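Plevberg Mending and Reuse Project
Progress report to the Barros Fund, through the end of May

We're so glad to be sending this one! Last time we were still waiting on the lease and writing to you from a kitchen table. The workshop in Plevberg is now open four afternoons a week, the sewing machines are bolted down, and people are bringing us their clothes in bags, boxes and once a wheelbarrow.

Since opening we have taken in 613 garments and household textiles. Most were everyday things such as work pants with blown-out knees, kids' coats with dead zippers and a great many bedsheets worn thin down the middle. Our target for the full grant year is 1000, so we are well ahead of where we hoped to be by spring. Zippers are still the biggest single job, and they eat up more bench time than we budgeted for. We've moved some money from the thread line to the notions line to cover this (see the attached sheet).

The evening classes filled up faster than we could print the flyers. We planned one beginner group and ended up running 2, with a waiting list for the fall. People start with a straight hem, move on to patches, and by the last session most of them are darning socks and showing them off to each other. 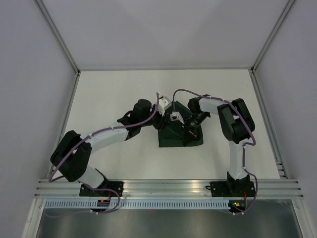

Sorting has been the hardest part to get right. At first everything went into one pile, and a wool sweater could sit under a heap of curtains for weeks. We now sort by fabric on the day of drop-off and tag each piece with the job it needs. Scraps too small for patches go to the school in Treltberg, where the art classes turn them into rugs and stuffed animals.

Two things are behind schedule. The Clisico steam press arrived with the wrong plug and we are still waiting for the replacement cord, so pressing is done by hand for now. The Saturday-style open house we described in our application has moved to early fall, when the parking lot next door will be repaved.

Spending is on track apart from the notions line. We have almost 100 yards of donated cotton on the shelves, enough to carry the classes through the summer without buying more. Our next report will include the class survey and the final numbers on the press.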